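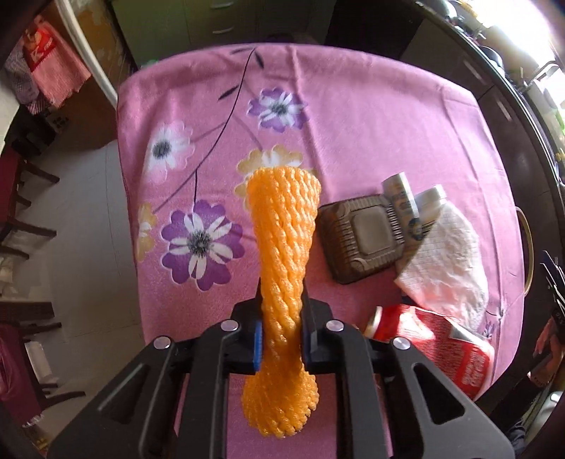

Home & Family > Holidays and Traditions

Thread: Birthdays on a small budget

plumkettle
We've got my daughter's birthday in May and I've set myself 112 dollars for the lot. She wants 3 friends to sleep over, and I'd love to do the treasure hunt we did at the old place in Vuvbridge! Our apartment is tiny though, so where do I hide things?

dorsey_lane
Use the stairwell if your neighbors are nice. We did ours there and the kids loved it (so did the lady downstairs).

marrowbone7
I'd skip the hunt. Pizza, a movie, done. Kids that age just want to stay up and giggle.

plumkettle
She's asked for the hunt twice now so I can't skip it lol

dorsey_lane
Disagree with marrowbone, mine still talk about theirs. Put clues inside shoes and coat pockets, you need hardly any space.

marrowbone7
Fair enough, but my sister spent 345 on a party in Sowah and the kids played with the balloons all night.

plumkettle
Coat pockets, love it! Writing the clues tonight.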